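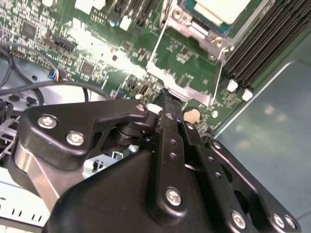

Workshop Tips: Screws, Thermal Paste and Other Small Matters When Servicing a Computer

Updated 10 Jan 2024

These notes cover desktop towers and small servers serviced at a bench at home. They assume the machine is out of warranty and that its manual is at hand. Where the manual and this page disagree, follow the manual.

Bench and lighting

Use a table with a hard, flat top at elbow height. A carpeted floor is a poor place to work because dropped screws disappear into the pile and static builds up with every movement. Put a light-colored cotton sheet or a plain rubber mat on the table. Patterned cloth hides washers.

One lamp from the left and one from the right will remove most of the shadows inside a case. A single overhead lamp leaves the corner under the power supply dark. A headlamp is a fair substitute, though it glares off bare metal. Set it to low.

Power and static

Shut the machine down, switch off the power supply at the back and pull the cord. Press the front power button once for five seconds to drain what is left in the board. Wait another minute before opening the case.

Wear a wrist strap clipped to unpainted metal on the chassis. A strap clipped to a painted panel does nothing. If no strap is available, touch bare chassis metal before picking up each part, and again after standing up or sitting down. Wool sleeves should be rolled up or taken off.

Dry winter air makes static worse. Work done in August in a humid basement rarely has this trouble, but the habit is worth keeping all year.

Screws

Most cases use two thread sizes, 6-32 and M3. They look alike in a tray. The 6-32 is coarser and is normally used for side panels, power supplies and 3.5-inch drives. The M3 is finer and is normally used for optical drives and 2.5-inch drives. Standoffs come in both. A screw that binds in the first turn is the wrong screw. Back it out.

Start every screw by turning it counterclockwise until the thread drops with a faint click, then turn it clockwise. Crossed threads come mainly from skipping this step. Motherboard screws should be snug and no more.

For storage, a muffin tin works well. So does the Sandu divided tray, which has a lid that seals against each cell. Label the cells with masking tape in the order of removal. Paper labels are better than memory when a job runs over two evenings.

A Phillips No. 2 driver with a six-inch shaft handles most of the work. Add a No. 1 for small drives and a set of star bits for heatsinks and server parts. Worn tips should be thrown out. A worn tip ruins screw heads, and a ruined screw head takes longer to remove than a new driver costs.

Dust

Blow dust outdoors or in a garage with the door open. Hold fan blades still with a finger or a pencil while blowing. A fan spun by compressed air can exceed its rated speed and wear its bearing.

Keep canned air upright. Tilted cans spray liquid. Short bursts of two seconds are enough. For more than one machine a year, a plug-in blower such as the Devia 812 is cheaper over time. Keep the nozzle a hand's width from the board.

Filters of foam or mesh can be washed in lukewarm water with dish soap. Dry them overnight. Do not put them back damp.

Cooler removal and old paste

Run the machine for ten minutes before shutting it down for this job. Warm paste releases more easily. Loosen the cooler screws a half turn at a time in a cross pattern. When all are free, twist the cooler gently left and right before lifting. Lifting straight up against stuck paste can pull some types of processor out of a closed socket.

Wipe off the bulk of the paste with a dry paper towel, from the outside inward. Finish with a lint-free cloth and isopropyl alcohol of 90 percent or higher. Coffee filters also work and leave no fibers. Wipe until the cloth comes away clean.

Processor and socket

Contacts in an LGA socket are thin springs and cannot be straightened reliably. Do not touch them, and do not blow on them by mouth. Keep the plastic socket cover. It should go back on whenever the socket stands empty.

Hold the processor by its edges only. Find the corner mark on the chip and the matching mark on the socket before lowering it. Check the side notches as well. Lower it level, with no sliding, and let its own weight seat it. If it rocks, lift it straight up and check the marks again. The load lever takes firm pressure at the end of its travel. The processor itself should take none before that.
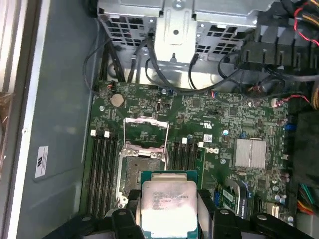
Processor over an open socket, metal heat spreader facing up.

Write down the model number printed on the spreader before the paste goes on. It will be covered afterward.

Applying paste

For a desktop processor, a dot the size of a small pea in the center is enough. For a wide server processor, use an X with thin arms that stop short of the corners. Excess paste is pushed over the sides and makes a mess of the next service.

Paste in a syringe keeps for two years if capped and stored tip down in a cool drawer. Vurnard gray paste separates sooner. If clear oil comes out first, discard it until the color is even.

Cables

Bundle cables with hook-and-loop strips. Nylon zip ties are acceptable, but cut the tail flush, as a sharp stub will scratch a hand on every later visit. Do not bend a flat data cable tightly at the connector.

Record keeping

Tape an index card inside the side panel. Note the date, the paste used and any part replaced. A Wonine hour meter, if fitted, gives a useful interval: dust every 2,000 hours in a home with pets.

Related pages: Cleaning a keyboard; Quieting a case fan; Storing spare screws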